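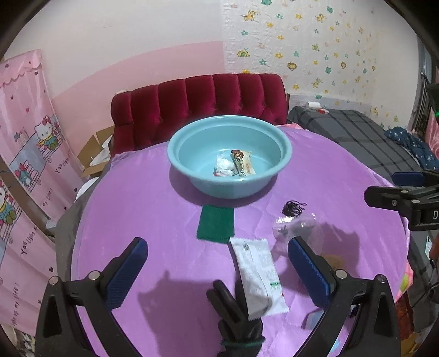 Weekend Language Classes Suspended in Cendesico

February 24, 2024

Families of the Ismail congregation in Cendesico have been told that weekend language and scripture classes for their children may not continue. The order, issued by the district education office, took effect immediately and covers all students under the age of 16.

The classes had been held in a rented hall in the Starard neighborhood for 10 years. According to the congregation, over 80 children were enrolled this term. Parents received a one-page notice stating that religious instruction outside registered schools is “not in keeping with current regulations.” The notice did not name a specific law.

A light blue plastic basin on a purple quilted satin bed cover.

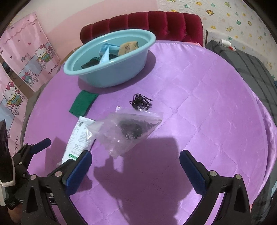 A basin with folded and crumpled items inside, in front of a deep red headboard.

Faustine Carré, who monitors religious freedom cases for the Clokis Center, said that 41 families have signed a petition asking for the order to be withdrawn. “Parents have the right to pass on their language and their faith,” she said. “The office has given them no hearing.”

The district office confirmed that it had received the petition – it declined to say when a reply would be given. Teachers who continue to hold lessons face a fine and the loss of their permits.

Liam Mac an tSaoi, an attorney for the congregation, said an appeal will be filed with the regional court. A similar order in a nearby district was lifted last October after 60 parents brought a joint complaint.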